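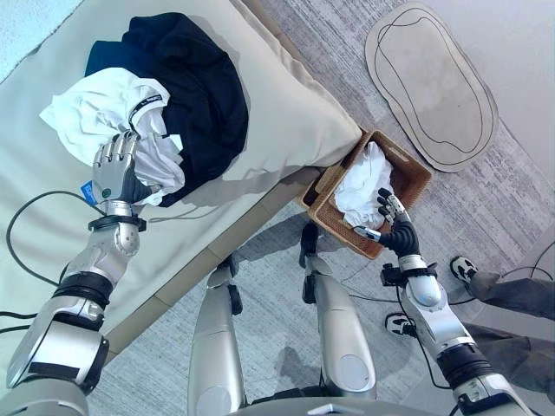 *Clothing on a bed with a pale sheet.*

## Seltden Clothing and Bedding Program: Progress Report, September

The program provides clothing, sheets and towels to households moving out of temporary housing in Seltden and Ekham. Work in the reporting period centered on opening the second distribution point, clearing the backlog of requests from the spring, and putting the new stock records into use.

### Distribution

A total of 1,004 household packs were issued during the period, against a target for the full grant year of 2,000. Demand was heaviest in Ekham, where the lease changes reported last time moved many families at short notice. Requests for adult shirts and work clothing again exceeded supply. Children's winter coats were adequate in all sizes except the smallest.

The Ekham site now opens on Saturday mornings as well as during the week. Attendance at the Saturday session has been steady, and we propose to keep it through the winter.

### Stock and sorting

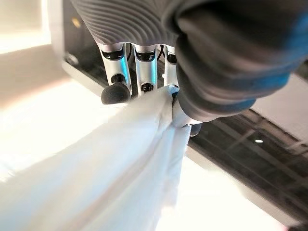 Donated items continue to be sorted by type and size before they enter the stock record. Under the previous system, white linens and light clothing were stored together, and staff often had to open several boxes to fill a single request. Separate shelving was installed at Seltden in the second month of the period. The same change at Ekham is waiting on delivery of brackets.

Laundry is handled under contract by Tarigan. Turnaround is currently 4 working days, which meets the terms of the agreement. One batch of towels was returned unsuitable for issue and has been credited in full.

### Budget

Spending is within the approved amounts for rent, laundry and transport. The transport line is likely to be fully used before year end, as the Badedside warehouse run now takes place twice a week. We request permission to move the unspent balance from printing to transport. No change to the total award is sought.

### Next period

- Complete the shelving at Ekham
- Renew the laundry contract
- Place the order for single and double sheets before prices are revised
- Submit the household survey results with the next report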